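Snack corner opens at Ponce House in Breltport

October 23, 2021

A small snack corner has opened on the ground floor of Ponce House, the community building in Breltport. It replaces the old reading corner, which was closed in June when the bookshelves were moved to the school in Zikmont.

The new corner is modest. There is a black drinks fridge with a glass door by the wall, and an orange armchair for those who want to sit a little longer. The residents' association Osell paid 4000 crowns for the furnishing, and 700 crowns of this came from the summer flea market. 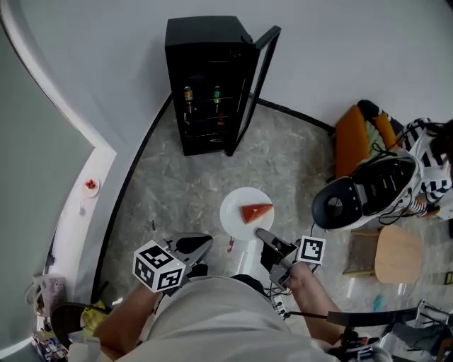 Cake and fruit are served by the slice on round white plates, and Osell asks visitors to bring the plates back to the counter in the hall. The corner is open on weekdays and on Saturday mornings. A slice of cake costs 90 crowns with coffee, and children under six eat fruit without payment.
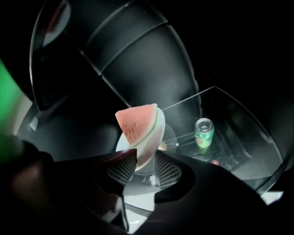

Photo: Osell / Ponce House

Watermelon was the wish of many families. In the survey which Osell made before the opening, 264 people answered, and most of them asked for something fresh besides the cakes. The association will decide in winter which fruit can stay on the list - melon is not easy to get here after autumn. 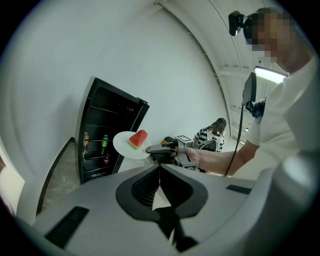

Page last changed by Osell, Breltport office

Suggestions can be left in the letter box at the main entrance. Groups from Zikmont who want to come together are asked to write to the office two days before.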